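Dutdale Police Set New Limits on Vehicle Towing and Roadside Fines

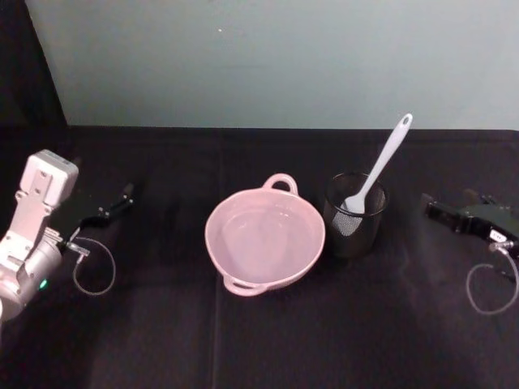
PUBLIC SAFETY

DUTDALE – Police Chief Hammad Bukhari has ordered officers of the Dutdale Police Department to stop collecting fines at the roadside and has placed new limits on when a private vehicle may be towed during a traffic stop.

The order, issued on September 18, 2026, applies to all patrol and traffic units in the city, including those assigned to the Futbridge and Serrano districts. It replaces guidance that had allowed shift supervisors to decide for themselves how towing requests were handled.

Under the new rules, an officer may call for a tow only when a vehicle is blocking traffic, is needed as evidence, has been reported stolen, or cannot be legally driven from the place where it was stopped. An expired registration alone will no longer be enough. In such cases the officer is to issue a written citation and allow a licensed driver to take the vehicle home or to a repair shop.

Officers are also barred from accepting payment of any kind from a driver, whether in cash, by card or by phone. All fines must be paid at the municipal clerk's office or through the city's payment page.

"A traffic stop should end with a clear piece of paper that tells the driver what was found and where to go next," Chief Bukhari said in a statement released by the department. "Money does not change hands on the shoulder of a road in this city. Any officer who asks for it will answer to me."

The department received 660 written complaints about towing in the 12 months ending in April, according to figures attached to the order. Of these, 300 came from drivers who had been stopped on Hundik Avenue, the main route between Futbridge and the downtown area. The department did not say how many of the complaints had been upheld.

Several complaints described vehicles held over a weekend while storage charges continued to build. The order now requires that a towed vehicle be entered in the department's records within two hours of its removal. The entry must list the reason for the tow, the name of the officer who requested it and the location of the storage lot. A copy must be given to the driver at the scene or mailed to the registered owner.

Drivers who believe their vehicle was towed in error may ask for a review. A supervisor who was not involved in the stop must give a written answer within five business days. If the tow is found to have been improper, the city will pay the towing and storage charges and the vehicle will be released without further cost to the owner.

The order also covers conduct at fixed checkpoints. Each checkpoint must be approved in writing by a captain, must be marked with lighted signs, and must have a uniformed supervisor present the entire time it is in operation. Officers working at a checkpoint are to wear name badges that can be read from the driver's seat. Plainclothes officers may not take part, except when a specific suspect is being sought.

Private towing companies under contract with the city have been notified of the changes. Their drivers may no longer wait near checkpoints or follow patrol cars, and must respond only to calls made through the dispatch center. A company that breaks the rule twice may be removed from the city's list.

The department said training would begin with the traffic unit and continue through the patrol divisions. Until an officer has completed the course, any towing request by that officer must be cleared by a supervisor over the radio – a step the department said would be recorded along with the rest of the call.

The order does not affect parking enforcement, which is handled by a separate city office. It also does not change the penalties for driving under the influence or driving with a suspended license. Vehicles in those cases may still be removed if no other licensed driver is available to take them.

Complaints about towing or requests for payment may be made in person at the front desk of police headquarters or at the Serrano district station. Drivers are asked to bring a copy of the citation, if one was issued, and to note the date, time and place of the stop. Complaints may be filed without giving a name, although the department said it could send a written answer only to those who provide an address.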